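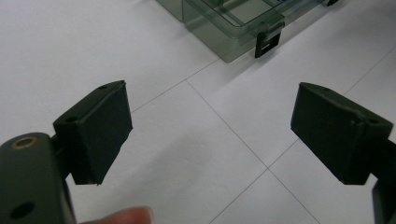

Home Visits Surfaces Storage Archive Contact

Search this site Enter keyword Go

Visit report: Undier open day, Rønning
02/03/2021

The Undier workshop in Rønning makes work tables for repair benches and school labs. It opens to outside visitors twice a year, and the next date is in August. I arrived with the first group of 17 and was shown the table hall by Njål Bakke, who is responsible for the surfaces.

The white tops are the main product. A top is divided into large pale squares by thin dark joints, and the finish is a soft matte with a slight gray cast. Bakke's argument for matte is that small parts are easier to find on it under ceiling lights. Gloss tops were sold under the name Flunder until the complaints about glare became too many. The joint width has been changed twice since then. Current joints are narrow enough that a standard washer will not catch, but an M2 screw will sometimes stop in one.

Flatness is checked with a straightedge at 7 points per top. A top that fails goes back for one correction and is then scrapped. Of 126 tops made in the previous batch, Bakke would not say how many were scrapped - only that it was fewer than with Flunder.

The second half of the tour dealt with what is kept on the tables. Undier's rule is that nothing sits loose on a white top except the work itself and its case.
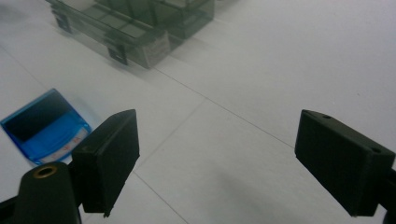 Small cases in a strong color are preferred, and bright blue plastic shows up well against the white. A label belongs on the front edge, low down, where it can be read by a person seated at the bench. Roald Bråten, who runs the Uvine storage line, recommends keeping the inside of a case dark if it holds pale parts. He had no figures for this.

Cleaning was covered briefly. Tops are wiped with a damp cloth along the joints first, then across. Solvents are not approved for the joints. Load rating is 200 kg, evenly spread - point loads were not discussed, and I did not find them in the data sheet either.

The hall was well lit and quiet. Parking is on the north side, and the entrance is poorly marked. Allow two hours for the full tour. Price lists are sent by mail on request.

Contact | Copyright 2021 | Back to top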